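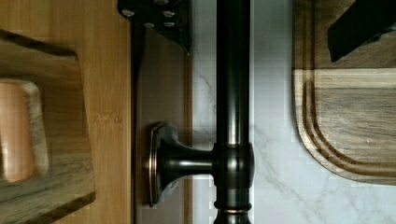
October, Sunday, second session

Reach policy, wrist camera only. Question for the day is whether the depth-free version (Drikmont) holds up next to glossy dark metal, or whether it needs the stereo input we have been using in Tunstall.

Counter layout is the standard one: faucet, marble, cutting board with the juice groove on the right, light wood on the left. Goal positions were drawn before the session and not changed.

Started 9:40. Ran Drikmont first, then Tunstall, same goals in the same order. 377 reaches in total across both. Stopping rule as before: the arm halts when predicted clearance to any surface drops under 21 mm, and a halt with nothing near the path gets logged as a false stop.

Drikmont false stops bunch up near the faucet. The metal is close to black, with thin highlights along the edges, and my guess is that the network takes a highlight sliding along the pipe for an edge coming closer. I saw the clearance estimate jump while the arm was moving parallel to the neck, when the true distance should hardly change. Over the marble the estimate stayed smooth. I had expected the veins to be trouble and they weren't.

Tunstall also loses points on the dark metal but fills in from neighbors, so it tends to be late where Drikmont is early. Late is worse. One Tunstall reach touched the faucet at low speed. Contact threshold tripped, no damage, run kept in the log and marked.

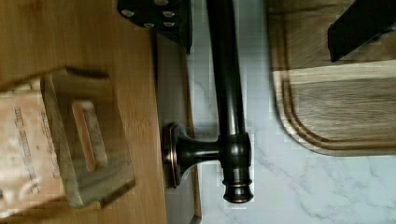
Lovisa Fagerlund
Research engineer, manipulation group

Afternoon: retrained the Drikmont head with the highlight augmentation from Volham (random bright streaks painted along long edges). Training set is 2,873 clips, same split as last time. 200 of them held out, none from this counter.

Offline, the jumps during parallel motion are much smaller. Error on the round base by the faucet did not improve. The augmentation only draws straight streaks and the copper-colored rim is curved, so I will add arcs and train again before drawing any conclusion.

Other notes:

Exposure was on auto for the morning runs. Lock it next time. Part of the jump could be the camera re-metering when the marble takes up more of the view, and I can't separate the two from today's logs.

Nestham logger dropped its timestamps twice. Restarted it both times and cut the affected reaches before scoring.

To do: arcs in the augmentation, locked exposure, repeat the same goals in the same order with Drikmont only. Tunstall stays off near the faucet until the late stops are fixed.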